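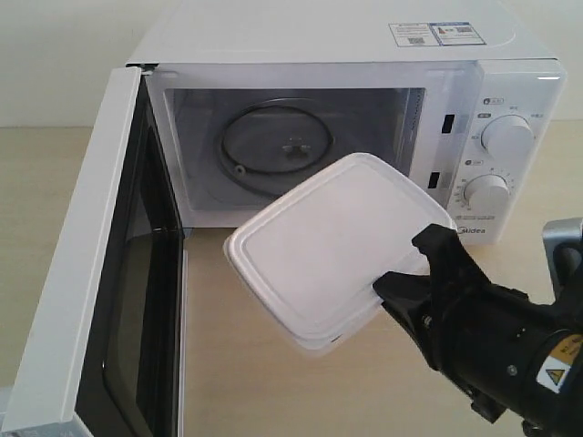

Demonstration teaching is a way of giving a robot a task by having a person carry it out through the robot, either by pushing the arm along by hand or by steering it from a distance. The movements are recorded and later used to work out how the arm should behave without help. Kitchen jobs are common subjects, as they mix small, fiddly parts with large moving ones. A microwave oven with its door swung fully open leaves a clear way in to the turntable, but the arm must still keep clear of the door on one side and the control panel on the other. A flat item such as a square plastic lid, gripped by one edge and held at a tilt, also has to be brought level before it can be laid on the glass plate.

By Konstantinidis
13 November 2020
Reading time: 2 minutes

Teaching by hand

In hand teaching, also called kinaesthetic teaching, the motors are set so that the arm gives way when pushed. The teacher holds the wrist or forearm and moves it through the task. The joint angles are stored many times a second. The method needs little extra equipment and the teacher can feel when the gripper touches something. Its main drawback is that the teacher's own hands and arms often block the view of the cameras. Heavy arms are also tiring to move, and two arms are hard for one person to guide together.

Teaching by remote control

In remote teaching, or teleoperation, the teacher stands or sits apart from the robot. The controls may be a joystick, a hand-held tracker or a smaller copy of the arm, known as a leader arm. The working arm follows the leader joint by joint. Camera views stay clear, but the sense of touch is weak or missing unless the controls push back. Beginners tend to grip too hard and to stop short of the target - both habits are copied into the recordings.

Recording and selection

A single run from start to finish is called an episode. Starting positions are changed between episodes so that the robot does not learn one fixed path. Failed runs are usually marked and kept apart, though runs with a slip and a recovery may be useful.

The Trolstead kitchen set, begun in June at the Grerkevcombe workshop, holds 294 episodes made by remote control. Of these, 43 were set aside after checking, mostly for long pauses. A later set made with the Piter leader arm has almost 160 episodes and uses the same file layout.

Limits

A robot taught in this way may fail when an object, a surface or the lighting differs from the recordings. Further episodes can help, but they take a teacher's time, and two teachers seldom do the same job in the same way.

This site uses cookies to remember your settings. Accept | Manage cookies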